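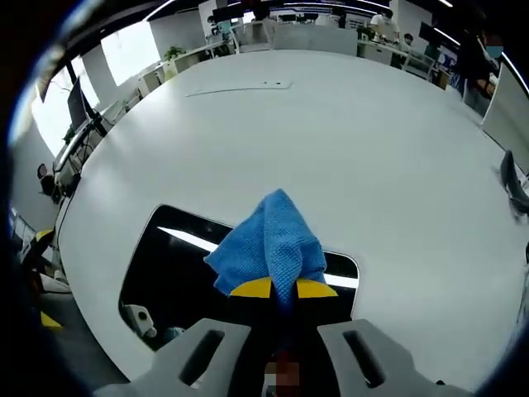
Blue cloth in the yellow pads, over the opening in the table.

List: bandenden-software
Date: 29 Mar 2026
Subject: Re: gripper width goes wild when holding cloth (and a new mask step to try)

Hello all,

I have good news on this one and I've been itching to write it up all weekend, so please forgive the length. The quoted message first, with my replies in between.

In an earlier message the Kelletberg group wrote:

> We are running Quiambao over our cloth clips to get the gripper
> width per time step, and the numbers are fine until the pads close
> on something soft. Then the width jumps open and shut from one
> step to the next, although anyone watching the clip can see that
> the gripper stays closed. Rigid objects don't do this. Is it a
> calibration problem on our side?

No, your calibration is fine! I ran the checker over the set you uploaded in February and the lens model fits nicely right out to where the table edge bends. The trouble is in our code, in the part that finds the pads.

Quiambao looks for two yellow patches low in the view, fits a line along the inner edge of each, and takes the distance between the lines. With a mug or a block that works well, as the inner edges stay mostly in view. Have a look at the blue cloth above, though. The folds droop past the pads on both sides, and there's a narrow tail hanging straight down between them. So the edge fitter gets a bit of pad, then a bit of cloth, then some more pad, and it picks whichever stretch happens to be longest. Shift one fold a little and a different stretch wins. There's your jump.

The fix I've pushed uses the grey fingers as well. Each has that long slanted slot in its face, and the slots make lovely features: high contrast, well away from the thing being held, and rigidly attached to the pad. We fit both slots, work out where the pads must be, and only then let the yellow edges make small corrections. If the edges disagree with the slots by too much, the slots win. I can't believe we ignored them for so long.

> Second thing, possibly related. The planner refuses to place
> anything near the cut-out in our table on some clips, and on
> others it treats the cut-out as ordinary table and is quite happy
> to put a cloth down in the middle of it. We can't see a pattern.

This one is a separate bug, and a fun one. There is a pattern: it's the ceiling lights.

Sukeck builds its free-space map from two cues, brightness and the plane fit. The tabletop is white and glossy and the opening comes out nearly black, so the brightness cue ought to be trivial. But look at the upper part of the opening, where a thin bright streak of reflected ceiling light runs across it. Our clean-up step sees a thin light strip with dark on both sides, decides the dark is a shadow cast on a light surface, and fills the lot in. No streak, no filling, and the opening is correctly marked as a place to stay out of. That's why it changes from clip to clip for you.

You can also see things on the floor through the opening, such as the small white device with the round dark hole in it. Those made matters worse in a few clips, with light-coloured patches voting for "table" when they belong to something a good way below it. The plane fit should have thrown them out, but it was only asked for its opinion after the filling had been done. I have swapped the order. Plane fit goes first now, and anything that fails it can't be filled in later however bright it is.

> Last one: is there any point in our keeping the clips where people
> are walking about in the background? We were thinking of dropping
> them before we train anything.

Please keep them. The tracker does lose some features when people move about at the far side of the table, but the tabletop itself and the windows give it plenty to hold on to, and we can mask the moving parts. I would far sooner have an office with desks and monitors in it than a bare wall, from the tracker's point of view. A bare wall is miserable to track against. If a clip is really beyond saving then the drift score will tell you.

Now for some results. I reran the whole of the Kelletberg cloth set, 1247 clips, with the old and new code. The old version flagged 61 of them for width jumps while closed. The new one flags 2. I have watched both of those all the way through, and in each the cloth hangs down over one finger and covers most of the slot, so the fitter has precious little to go on. I'm inclined to leave them flagged and let a human decide.

On the planner side, 43 clips had the opening wrongly marked as free space before the change. After it I get none, which made me suspicious enough to run it again on a different machine, with the same result. Do please try to break it. I've only tested on white tables, and I have a nagging feeling that a dark table with a pale floor below would upset the brightness cue in some new and interesting way.

How to try it:

Update Quiambao from the development branch, then delete the old width cache. It won't rebuild itself if it finds one, so if your numbers look exactly the same as before, check for that first (I lost most of an evening to it).

Set pad_source to "slots_first" in the settings file. The old behaviour is still there as "edges_only" and remains the default until a few more groups have tried the new one.

For Sukeck there is nothing to set. The new order of steps is simply on. Old maps will still load, but they keep their mistakes, so make them afresh.

If your fingers are a different shape with no slots, leave pad_source alone for now. I would love to support other finger shapes and all I need from you is a short clip of the gripper opening and closing with nothing in it, plus a drawing or a model file if you have one.

Some things that are still rough. Fitting the slots takes longer than fitting the edges, and on a laptop with no graphics card you'll notice. The fitter starts from the previous step's answer, so a bad first step can spoil a second or so of clip before it recovers. And the confidence value that comes out beside the width means something different under the new setting: it used to be edge length, and now it is the fit error turned upside down. Don't compare the two, and if you have a cut-off in your own scripts you will need to pick a new one.

There's one more idea I want to float while I've got your attention. Once we know where the pads are whatever is between them, we can cut the gripper out of the view and be left with a clean mask of the cloth. Blue on white is easy, obviously, but I tried it without using colour at all, just by taking away everything that moves with the fingers in a fixed way, and the leftovers were surprisingly good even around the drooping folds. The peak at the top of the bunch came out beautifully. The tail between the pads did not; it gets taken for part of the gripper, as it hardly moves in relation to it.

Why I care: with a decent cloth mask we could start to ask how much cloth is in the grip and how much is hanging, and feed that to Sukeck when it chooses how high to lift. At the moment it plans for the gripper alone and leaves a fixed margin underneath, which is silly for a small cloth and nowhere near enough for a towel. I have a half-working version in a branch called hang-height. It's untidy and the names of things are awful, but it runs - if anyone fancies having a go at the lifting side, say so here and I'll clean it up enough to be readable.

Thanks again to Kelletberg for the clips and for such a clear report. Being able to put both bugs side by side on the same set made this much quicker to sort out than the usual guessing.

All the best,
Quiambao maintainer

PS. If anyone still has the old script that plots width against time with the flagged steps in red, could you send it to the list? My copy stopped working after the last update and I miss it.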